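Bindalard Skirting Kit for Manufactured Homes
Sold by Wondstead Home Parts
Price: $486 per kit
Ships flat, 2 cartons
Made by Dremeck

Skirting gets oversold. The Dremeck flyer says the Bindalard kit will "transform your home's curb appeal and slash your heating bill." We have sold skirting for a long time and we don't repeat the second half of that. Vinyl panels keep wind, leaves and most animals out from under the house. Whether your bill drops depends on your belly wrap, your ducts and how cold it gets where you live. If the insulation under your floor is hanging down in strips, fix that first and then come back.

What you get
Vented and solid vinyl panels, bottom track, top back rail, top front trim, and screws. No ground spikes. Dremeck says spikes are "readily available locally," meaning you buy them yourself, so put them on your list.

How tall a gap it covers
Up to 28 inches, ground to the bottom of the siding. Measure at every corner and in the middle of each long side, because lots are never as level as the seller told you. If one end sits higher than that, this kit won't reach and you should order the tall panels. Please don't stack two rows. People try it and it bows out.

Does one kit do a whole house?
Almost never. The carton says "complete kit," and it is complete for one short run. Add up all four sides, then subtract porches and steps only if they are really closed in behind. Send us the total and we'll work out the kits for you. Unopened cartons can come back.
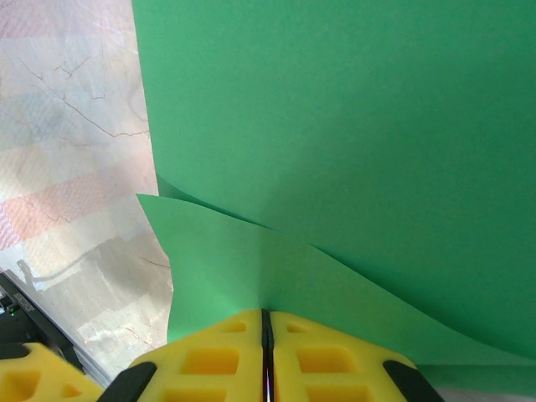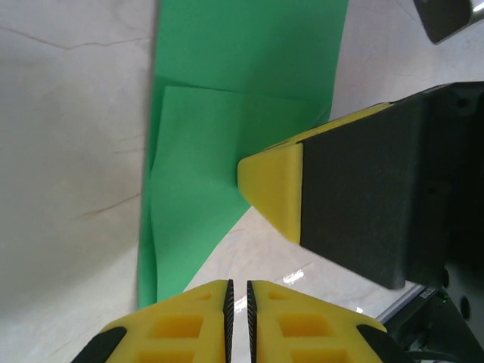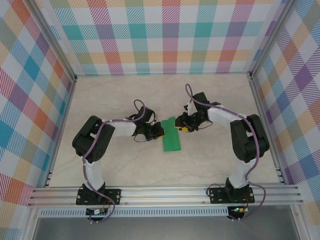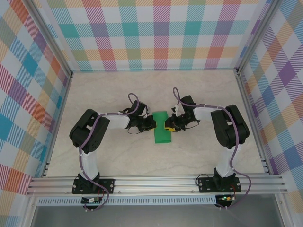 The green piece, close up in the first two and from farther back in the last two.

Venting
The vented panels are fine, but the kit is light on them. Check what your county or park wants before you start, and ask for it in writing if you can. Extra vented panels are sold singly.

Wind
The flyer has a wind rating on it. We asked Dremeck how it was tested and got another copy of the flyer. Our own customers in open country report mixed results — good where the bottom track was spiked down tight, poor where it was just laid in gravel.

Compared with Leemans panels
Leemans costs more and the panels feel stiffer in the hand. The top trim snaps in easier too. If you plan to sell the house within a year or so, Bindalard will look just as good from the road. If you're staying and you run a string trimmer along the edge every weekend, spend the extra money. Either one will crack if you hit it hard in January.

Warranty
7 years, limited. Read the limits. Fading is covered only past a certain point, and hail, mowers and "ground movement" are left out. In frost country that last one takes in a good share of what goes wrong. Leave a little room at the top so the panels can ride up and down behind the trim.

Color
White, clay and gray. The clay is pinker than the website shows. Ask for a sample chip before you order.

Questions about fit go to Nermina Živković at the parts counter. Have your measurements ready, including the low corner. New stock is due in May, and gray usually goes first.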